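Dokex stick-down vinyl planks, six months in

Bought these for the kitchen back in May. Quick review as I'm on my lunch.

Did the whole floor on a Monday, plus the hall cupboard with what was left. Came from Lanstead, 2 days delivery, driver left the boxes in the rain but the planks were fine. Colour is called Frade Oak. Greyer than on the website, so do get the sample first. I didn't.

Laying them. Easy enough. Peel, line up, press. Sharp knife and a metal ruler, that's all you need, though the first row took me ages because our wall isn't straight. Glue grabs fast. You get one go at it really, maybe a second if you're quick. Leaflet says sweep first, I'd say sweep, hoover, then wipe teh lot with a damp cloth and let it dry overnight. One bit of grit under a plank by the back door and I can feel it every single morning.

How its worn: good mostly. Chair legs haven't marked it. Dropped a tin of tomatoes, small dent, can live with that. Two planks by the sink have lifted at the corners, stuck back down with the Vustutow adhesive, £30 a tub which is daft for what it is. Holding so far.

Cleans up nicely. Mop and warm water. Don't use the shiny polish stuff, goes streaky.

Came to just under 400 all in, with the adhesive. The carpet place wanted a lot more for proper sheet vinyl, fitted. Guarantee runs to 2032 but read the small print, doesn't cover lifting edges.
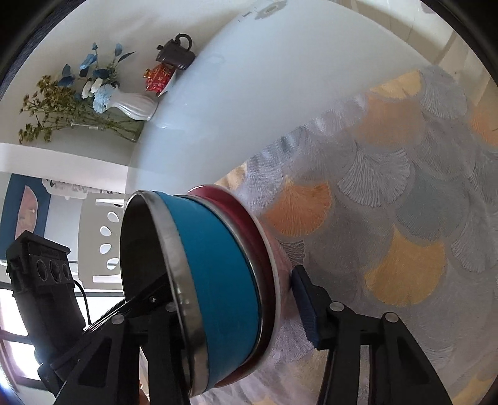

Kitchen bowls, blue and red.

Noise wise, louder underfoot than the old lino. Bit cold too, no underlay with these. Slippers.

Would I buy again? For a kitchen yes, bathroom no, wouldn't trust the joins.

4 out of 5. Lost one for the corners.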